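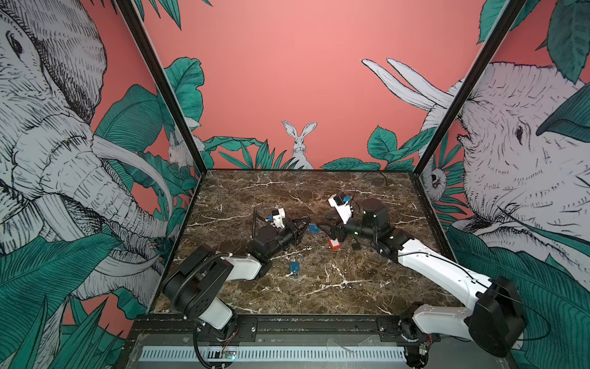 Two arms on the front rail, marble-pattern top

Ticket 2537 - Summer Family Day sign-up page
Opened by: Róisín Dolan, Tuvville Branch Library
Priority: high (event is Saturday)

9:10 RD - Sign-up form for the cookie table and the ring toss says "session full" for everybody. Only 5 names on the list. Limit should be 100. Phones going nonstop.

9:25 Tomás Cullinane - Looking. Form settings do say 100. Can't reproduce on my login, can when logged out.

9:40 TC - Cleared the cache on the Lirkano side. No change. Róisín, did anybody copy the form from last July?

9:48 RD - Yes, Finbarr did. Last years was the puppet show, tiny room.

10:05 TC - OK so the copy kept the old room cap (5 families). Room cap beats the form limit. Changed room to McGrath Hall, cap 400. Please retest logged out.

10:20 RD - Cookie table works. Ring toss still full. Also the confirmation email says to bring your puppet.

10:32 TC - Ring toss is a seperate room record, missed it. Fixed. Email template is yours to edit, Forms > Messages > Confirm. Don't touch the bit in brackets.

11:15 Finbarr Rafferty - Email text changed. Sorry all. Band start time was wrong in there too, corrected.

11:50 RD - Both forms OK on my phone and the front desk PC. Waitlist people from this morning, do they get moved over?

12:05 TC - Not automatically. Exported the list, sent to you and Eylül Oral. Has to be added by hand, almost 100 names.

2:40 RD - Eylül has them all in. Story tent form checked as well, fine.

Status: closed
Follow-up: TC to ask Lirkano for a warning when a room cap is lower than the form limit.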